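Donnerstag, 2. Januar

Den Jahreswechsel haben wir wieder in Nekulia verbracht, im Haus von Senads Tante. Die Anfahrt waren 184 Kilometer, das letzte Stück hinter Leresen auf geräumter, aber enger Straße.

Zum Skira sind wir am zweiten Tag gegangen. Von der Kapelle bis zum Gipfel sind es 700 Höhenmeter, im unteren Teil durch Buchenwald, danach über offene Weide. Wir haben mehr als vier Stunden gebraucht, im März ging es deutlich schneller. Oben Wind und keine Sicht, also nur Tee und wieder runter.

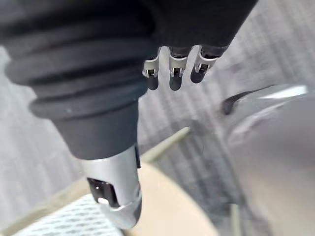 Essen und Einkaufen

Der Laden in Nekulia hat über die Feiertage nur vormittags offen. Brot gibt es bei Delić, am besten vorbestellen - um neun ist das dunkle weg. Abends haben wir selbst gekocht, meistens Bohnen mit Lauch.

Gwenllian will im Sommer mitkommen und dann über den Grat bis Leresen laufen. Senad fragt seine Tante, ob das Haus im Juli frei ist.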